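Notes for the camera club talk, Hinojosa room, evening of 29 Oct 2020
Yesenia Lozano

Opening
Say hello, thank everyone for coming out, and let them get settled with their coffee before you start. Tonight is long exposures after dark, which I have loved ever since I stood shivering in the Doltden parking lot one March with a borrowed tripod and no gloves. Tell that story, but keep it short this time!
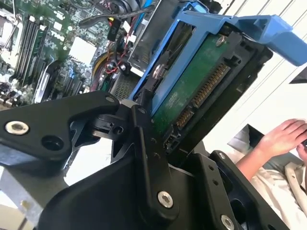 Shutter speed comes first, and I want to go slowly here for the newer folks. Show the bridge series, all at ISO 80, and let them look at what the water does as the exposure gets longer. Somebody will ask how I keep so many frames (the Skotetar folder is up to 1718 now, goodness), so mention backups while we're at it. A hard drive in a caddy, like the one with the bright blue plastic frame, is easy to recognize on a crowded shelf, and I do like a bit of color for that. Then back to the bridge, and point out the headlight trails on the left bank.

Next, the rule of 500 for stars. Divide 500 by your focal length and you get your longest exposure in seconds before the stars start to streak. Work one through out loud with the 50mm, so ten seconds, and remind the crop sensor people that they need a shorter time. Pause for questions, and please wait for them this time, Yesenia.

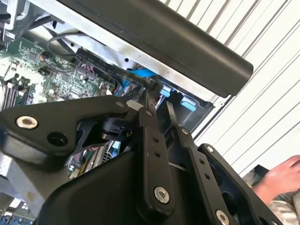 Practice before next meeting
Pick one spot near home and shoot it at 3 different shutter speeds, keeping the tripod put. Bring your favorite, even if it's a little soft. The sign-up sheet for the Carport night walk is by the door.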